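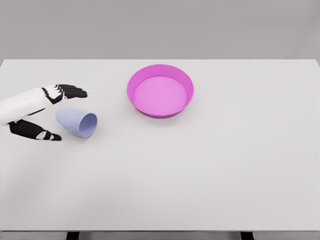 4. Grasp rules for the practice table

I wrote this section after running 147 practice grasps myself, so if it sounds bossy, that's why. Please go through it in order the first time. After that, skip around all you like!

Start with the cup task. It's the one we use to check every new Plusow setup, and a cup on its side will show you a bad finger setting faster than anything else I know.

1. Load the table file and wait for the cup and bowl to settle. Don't touch the hand yet.

2. Open the hand fully before you bring it in. Fingers on one side of the cup, thumb on the other, with a gap you can see on both sides.

3. Set the closing force to 10 percent. I know, it feels silly and slow. Leave it there.

4. Come in low and level, and stop before you close. I count to two in my head (Jennylyn uses the timer, like a grown-up).

5. Close, then hold. If the cup rolls, open up, back out the way you came, and reset the table. Don't chase it across the tabletop.

6. Lift straight up, clear of the bowl's rim, and only then move sideways.

7. Let go inside the bowl, never above it. Dropping counts as a fail in our log, even when it lands nicely.

Note: Keep the same start pose for a whole batch. If you nudge the cup halfway through, start a new batch and write down what you changed. Our Jeren log has 1,565 entries, and the ones I can't use are nearly all missing that one line.

Note: A thumb tip that dips into the tabletop is a fault, even if the grasp works. The simulator may forgive it. A real table won't.

CAUTION: Never send a saved grasp to a real hand until a second person has watched it play back at full speed. Both of you sign the sheet.

CAUTION: Force limits don't carry over between the simulator and the hardware. Type them in again by hand, every time, and keep the stop button within reach.

Next up is section 5, where you do it all again with the cup standing up.

Last updated 2026-03-13

Related guides
Umali table files: loading and resetting
Naming your batches in Jeren
Stop button checks before hardware runs
Moving from Plusow to Evton

Comments (3)

Teófilo Correa
Does step 3 still apply if I only want to test the approach path? I never close the hand on those.

Jennylyn Ocampo
Yes, set it anyway. Somebody always loads your file later and hits close.

gripfan_09
Been skipping the pause in step 4 since September. Put it back in and my cup stopped rolling so much, thanks!

We use cookies to remember your place in the guide. Accept | Settings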